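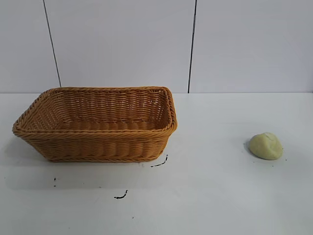

Wednesday, nearly ten at night

I've been playing with dough again, at my age! Lilian came by after supper and we got talking about the little pretend bakery for the Tiltville school fair, and before I knew it I was pressing a lump into a sort of bun with my thumbs. It came out a bit rough, with creases in it, and paler than I'd like (creamy yellow, maybe a touch green in some lights), but Lilian says the children will know a roll when they see one.

The tan basket is going to be the bread basket. I do love that braided rim, and it's long enough to hold a good heap, so one lonely bun isn't going to do. Kiprono wants 50 by the weekend, bless him. I told him he'd get 13 and be glad of them, and then of course I lay on the couch working out how I might manage more.

Mwangi called while I was washing up and we went on about his knee for ages. I must remember to ask Barrett for his big rolling pin, and to buy more white thread for the curtain. Rain again tonight, and the window in the hall is rattling.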